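Balden project: minutes of the method review, board insertion work
15 April 2026, small meeting room, Bisimbridge
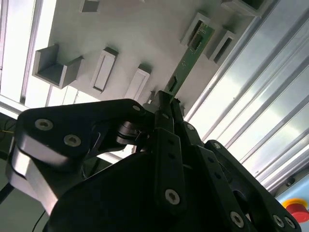
Present: the method group, two from test engineering, one from purchasing (for items 1 to 3 only). Apologies from the Paracha side, who sent written comments.

1. Minutes of the last meeting
Agreed, with one correction. Under item 4 the word "proven" to be changed to "reported". The January action on cable routing is still open and carried over again.

2. The result as presented
The method group went through the insertion result. The policy was trained on 300 demonstrations of a board being put into a slotted holder on the panel. It was then run 178 times over two days. The slide gave a single success rate for all runs and compared it with the older scripted routine, which the new method beats comfortably.

Test engineering asked what counted as a success. The answer was that the lower edge of the board had to be inside the slot when the jaws opened. It did not have to be fully seated. Test engineering said that a board resting in a slot at a slight lean would pass on that rule and would fail on any line they had worked on. The method group accepted that the rule is generous but said the scripted routine was scored by the same rule, so the comparison stands. The chair said the comparison may stand and the headline number still does not mean what a reader will take it to mean.

It was asked whether anyone had gone back and scored the runs for full seating. Not yet. The wrist camera recordings exist for every run, so it can be done without repeating anything. See actions.

3. Which slots
The panel carries holders of more than one shape. Purchasing asked whether the result covered all of them, as the Purum proposal talks about "varied fixtures". It covers the tall slotted holders only. The open brackets were left out because a board dropped into one of those cannot be said to be inserted in the same sense. Purchasing asked for the proposal wording to be changed before it goes any further. Agreed, though there was some grumbling about who wrote it.

There was then a longer discussion on whether the slots tried in the 178 runs were the same slots used in the demonstrations. They were. The panel was not moved between collecting the demonstrations and testing. One member of test engineering said that in that case we have shown the arm can return to places it has been shown, and that a taught point does this already at far lower cost. The method group replied that the board sits differently in the jaws each time and the policy corrects for this, which a taught point cannot. Asked how much the grip varied, they did not have a figure.

Purchasing left after this item.

4. Written comments from Paracha
Read out. In short:
They would like to see the runs split by slot. If one easy slot makes up a large share, the average hides it.
They ask whether the operator reset the board by hand before each run, and if so whether the same person did it throughout.
They ask why the runs stopped at 178. A round number would have looked planned and an odd one looks like somebody stopped on a good afternoon.

On the last point, the method group said the session ended when the booking on the cell ended. The chair asked for this to be written in the report in those words. On the second point, the same person did all the resets and knew which routine was about to run. It was agreed that this is a weakness.

5. Lighting
Raised by test engineering. The cell gets a lot of light from one side and the wrist view washes out when the arm is tilted back. Both test days were bright. The method group believes the policy copes and pointed to a few runs late in the day. Test engineering did not think a few late runs settled it and asked for a set with the blinds down. The method group would prefer to collect more demonstrations first. Left open, but see action 8.4.

6. More data
The method group asked for time to collect a further 650 demonstrations. The chair was not in favour until the existing runs have been rescored. More demonstrations of the same slots would probably raise the number and leave every question above where it is. If the larger set is approved later, it should include a moved panel and at least one board of another width.

The method group wished it noted that they disagree, and that the cell may not be free again before summer.

7. Publication
The short paper is not to go out in its present form. The abstract says "reliable insertion". Neither word was supported by what was shown today. A revised draft can be circulated once the rescoring is in.

8. Actions
8.1 Rescore all recorded runs for full seating, by someone who did not run the sessions. Test engineering.
8.2 Table of results by slot, both routines. Method group.
8.3 Change "varied fixtures" in the Purum proposal. Method group, with purchasing to check.
8.4 Cost a half day on the cell with the blinds down. Test engineering.
8.5 Measure the spread in how the board is gripped, from the recordings if possible. Method group.
8.6 Reply to Paracha. Chair.
8.7 Cable routing. Carried over.

9. Any other business
The key to the tool cupboard is missing. Whoever has it, please put it back on the hook.

Next meeting to be fixed once 8.1 is done.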